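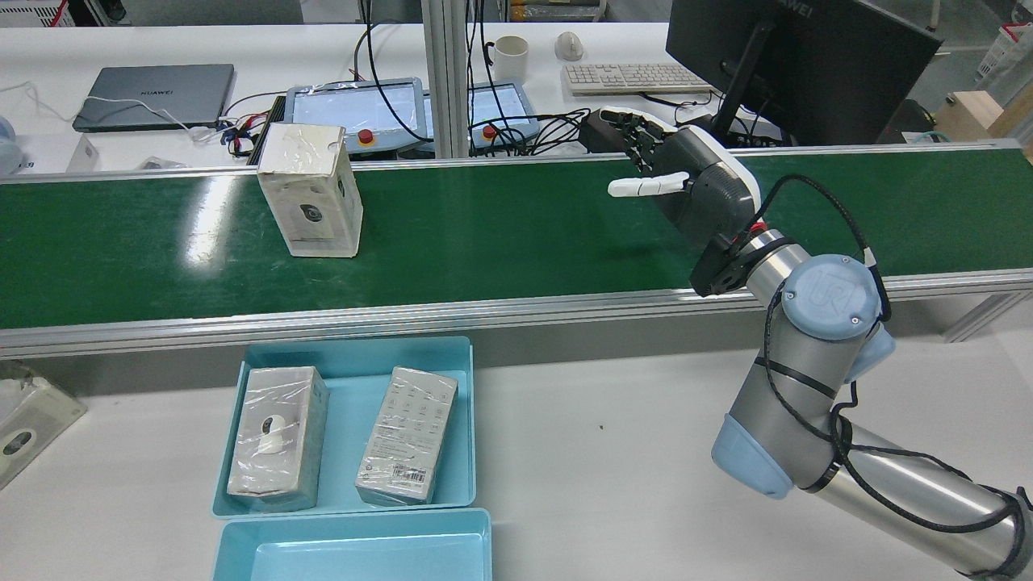
A boxed security camera on the conveyor belt.

I've been driving long distances for more years than my knees would like me to admit, and I have come around to a view my friends find a bit eccentric: most of us carry far too much gear in the cab, and the one thing worth spending real money on is a decent fridge.

I say this as somebody who has bought the lot. The plug-in kettle that took most of an hour to come to the boil, the heated blanket, the little fan that clipped to the visor and fell into my lap on every corner (I was fond of that fan, mind you). In November I emptied the sleeper and weighed what came out, and it was 33 kilos of stuff I hadn't touched since the summer before. Thirty-three!

The fridge stayed, of course. Mine is a Sistico, and I paid $380 for it secondhand from Lahcen El Fassi, who was giving up the Drallenness run and wanted something quieter. On my last trip, all 2,375 kilometres of it, I ate my own soup, my own sandwiches and some very good cheese, and I bought nothing at a truck stop except coffee and one butter tart I don't regret in the least.

Now, Lahcen disagrees with me. He swears by his Ellier oven and says a hot supper is what keeps a driver civil, and there's something to that on a January night outside Gauthier with the wind coming sideways. But an oven wants tending, and it wants cleaning, and by the time I've parked I have no patience left for either. Cold food is ready when you are. A thermos filled at home looks after the rest.

What bothers me is how the catalogues talk to new drivers, as though you couldn't possibly leave the yard without a whole kitchen and a living room bolted in behind you. Start with the fridge, I'd tell them, and drive a full season before you buy anything else.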